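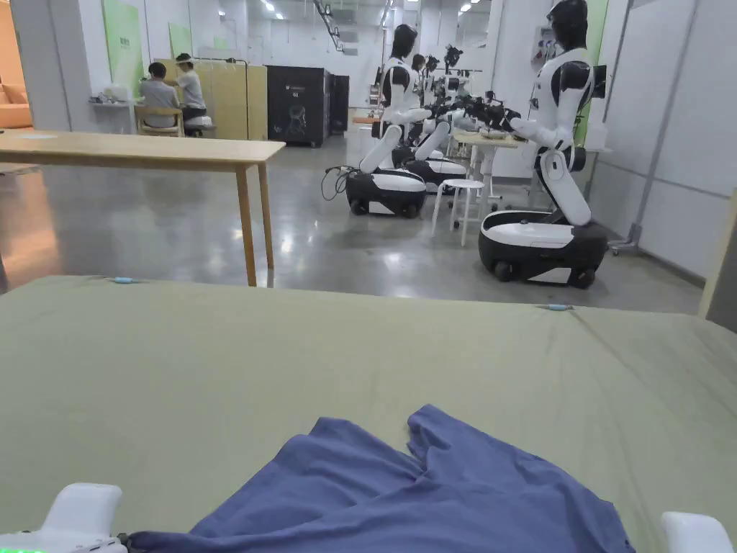

## Getting the folding table to behave

I've been putting off writing up my table setup because it keeps changing, but it has stayed the same since the start of August, so I'm calling it settled (for now!). I look after one cell at the Zusbridge lab. It's the cloth one: shirts, towels, anything floppy. You hold the gripper, you fold the thing, you put it back in a heap and you go again.

The tablecloth gave me the most grief. Our first one was white, and with a white gripper over it the jaws vanished in half the recordings. Sage green fixed that, and the blue shirt shows up nicely against it. It's held with little clips along the far edge. I tried tape first and don't recommend it — it lets go a bit at a time and you only notice when the cloth comes along with the sleeve.

I don't iron the cloth. Small creases are fine, and I like having a few. What I do fix is a ridge running right under the fold line, where a jaw can snag and pinch cloth and shirt together.

### What I do before a session

- Pull the cloth toward me, then check the clips with a thumb.
- Wipe both jaws with a barely damp rag. Lint builds up on the inside faces faster than you'd think.
- Open and close the gripper 30 times, slowly, and listen. A dry slide has a papery little scrape to it.
- Look for the green light. If it isn't on I reseat the cable at the joint and wait a bit before trying anything else.
- Drop the shirt from chest height and leave it however it lands.

That last one took me ages to accept. I kept tidying the heap without meaning to, and Aniela Tokarz went through a batch of 151 takes and asked why every single collar pointed left. Oops. So now I drop it and keep my hands off.

### The jaw that went soft

The only real repair so far was the left jaw. It began closing a hair late, and thin hems slid straight out of it. I blamed the pads and swapped them, which cost me a set of Pinuton pads and changed nothing at all. Then I blamed the cable. Then I finally took the cover off and found one of the 2 screws on the slide block had backed out by nearly a full turn.

It went back in with a dab of the weak threadlocker (get the weak kind, you will want that screw out again), and I left it overnight. The next morning I ran 55 pinches on a folded hem and lost one, and I'm fairly sure that one was me rushing.

The screw check is now on my Leka sheet with the weekly stuff, right beside the wheel clean for the mobile bases, which needs a post of its own. Floor grit and hair, mostly. So much hair.

Next I want to try a heavier cloth. Amdale has a cotton one in nearly the same green, and I've asked for a sample piece to see if it creeps less under towels.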